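4. Discussion

4.1 Keeping a sleep diary on a rotating night shift

Of the 100 staff who enrolled at the two sites, 64 returned a diary that could be used for the whole study period. A further 16 withdrew before the first run of nights had ended, and the rest handed in diaries with too many gaps to score. We had expected gaps. What we did not expect was where they fell. Very few people missed the entries for the night shifts themselves. The missing entries were nearly all for the first and second day off after a run of nights, when people were trying to get back to sleeping in the dark.

This matters for how the results in Section 3 are read. The recovery days are the ones on which sleep varied most, and they are also the ones for which we have the least information. If those who slept badly on recovery days were also those least likely to write anything down, the averages we report for those days are too favourable. We cannot settle the point from the diaries alone, but the interviews give some indication.

4.2 What participants said about recovery days

Interviews were held with 25 participants, chosen so that both sites and all shift patterns were covered. Kirsten Perron carried out the interviews at Plirnel and Chantal Lapointe those at Nillotard, using the same topic guide. Three of the interviews at Nillotard were done by telephone.

Most people did not think of the first day off as a day off at all. They called it a lost day, or the day in between. Several went to bed when they got home, got up before lunch with the aim of sleeping again that evening, and then dozed on and off through the afternoon. They did not know how to enter this in the diary, which asked for one bedtime and one time of getting up. Some wrote down the longest stretch of sleep and left out the others. Some left the page blank. One healthcare assistant told us she had filled it in three times and crossed it out each time.

The form itself is therefore partly to blame for the missing data. It was adapted from one made for people who sleep once a day, and although we added a box for naps, the box was small and came at the bottom of the page. Participants at Plirnel were shown the nap box when they were given the diary. Those at Nillotard received theirs by post with a covering letter, and few had noticed it. We would advise anyone planning similar work to use a blank 24-hour line on which sleep can be shaded in, however many pieces it comes in.

Children and other caring duties came up often, mainly from those on the faster rotation. Parents described staying awake after the last night so as to do the school run, then sleeping until it was time to go out again. Their total sleep over the day was sometimes no shorter than that of their colleagues, but it was broken up, and they rated it as poor. Participants without such duties were more likely to sleep through and then find that they were wide awake at midnight.

4.3 Caffeine and the timing of the last drink

We asked about caffeine because earlier reports disagree on whether it disturbs daytime sleep in people who are already short of it. In our sample the total number of drinks per shift was not linked to sleep length. The time of the last one was. Those who stopped in the first half of the shift slept longer the next day than those who carried on until handover, and the difference held when age and years on nights were taken into account.

This should be treated with some care. People who feel able to stop early may be those who are less tired to begin with -- or who work on quieter wards. We asked for a simple rating of how busy each shift had been, but it was left out so often that we did not use it. Drinks were also recorded as cups or cans with no note of size, and a mug from the ward kitchen cannot be compared with a large takeaway coffee.

Figure 2. Green plastic pegboard hook at the yellow tips of a hand-held gripper.

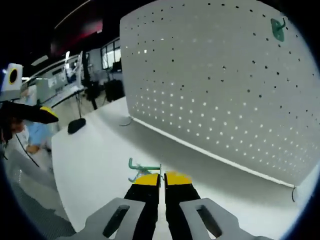
It is also possible that the last drink stands in for something else. In the interviews, a coffee near handover was often mentioned together with the drive home. Staff at Nillotard, where there is no early bus, were open about drinking coffee to stay alert behind the wheel. Telling them to stop sooner would be poor advice unless there was another way to make the journey safe. At Plirnel more people walked or were picked up, and late drinks were less common. Any guidance on caffeine needs to be given together with advice on travel, and employers should be asked what they can do about both.

4.4 Sleepiness ratings

Scores on the Shehata short scale rose across each run of nights, as they have in other groups of shift workers. The rise was steepest between the first and second night. After that the scores levelled off, although diary sleep stayed short. Either people adjust to some degree, or they stop noticing how tired they are. The interviews lean towards the second reading. Several participants said they only realised how tired they had been once the run was over, and two said that a partner had pointed it out to them.

We did not include a reaction-time test, which would have helped here. One was planned, but ward managers at both sites felt it would take staff away from patients at the worst time of night, and we accepted this. A brief test done at home before bed may be more practical.

4.5 Limits of the study

Both sites are medium-sized general hospitals and the sample is mostly nursing staff. Porters, cleaners and laboratory staff also work nights and were invited, but few came forward. Those who take part in a sleep study may well be people who already have trouble sleeping, and we had no way of comparing them with those who did not reply.

All sleep times are self-reported. Wrist monitors were considered, but infection control rules at Plirnel do not allow anything to be worn below the elbow on the wards, and taking a monitor off for the shift and putting it on again at home would have added one more thing to forget. Diary times tend to be rounded, and we found a great many bedtimes entered on the hour or half hour.

The study period was also short. It took in one full rotation for each participant and no more, so nothing can be said about changes with the season. Daylight in particular is likely to matter, given how many people mentioned thin curtains. The follow-up now being prepared with the Pruson group will cover two rotations, one in winter and one in summer, and will use the shaded-line diary described in Section 4.2.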